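Home Threads Topics Search

2 min read

Sorting the tools this week, so a few posts on what has worked and what hasn't. 2023-09-07

Everything used to live in one deep plastic crate from Lostudow. More than 70 items in it, counting loose bits. Finding a tape measure meant tipping the lot out on the floor.

First job was getting rid of duplicates. I had four flat screwdrivers of the same size and kept one. The rest went in a bag for the Plokmont repair shop, who take hand tools in any state as long as they aren't snapped.

Second job was deciding what goes on the wall. My rule is that if I use it most weeks it hangs up, and if not it goes in a drawer. The drill is the exception. Too heavy for a basket, so it sits on the bottom surface near the back.

Wire mesh baskets are better than solid tubs for this. You can see in from the side and the dust falls through. I use a black one and a white one, on different walls.

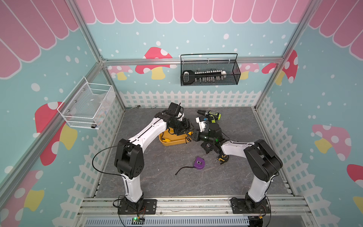

Bit sets are best left in their own holder. I tried decanting mine into a jar in May and spent longer fishing for the right bit than doing the job. Back in the holder, holder in the basket, done.

Small parts are still a problem. Anything thin goes straight through the mesh. I cut a bit of card to line the bottom of one basket and it does the trick, though it looks a bit rough.

Tape measures: wind them in before you put them away. I'm bad at this. A tape left out gets trodden on or creased, and then it never lies flat again.

Someone asked about rails. Mine came from Flivell and was 32 quid with the fixings. Check what your wall is made of before buying – the screws in the pack were too short for mine and I had to get longer ones.

Also asked: do I label things? No. I did the drawers once and then moved everything within a month.

Left to do: the drawer of odd screws, the box of sandpaper, and a tin of old keys that I don't want to throw out until I've tried them all in the shed.

Will post the drawers when they're finished. If you've found a good way of storing sandpaper flat, reply and tell me – mine curls up whatever I do.

Contact | Copyright | Back to top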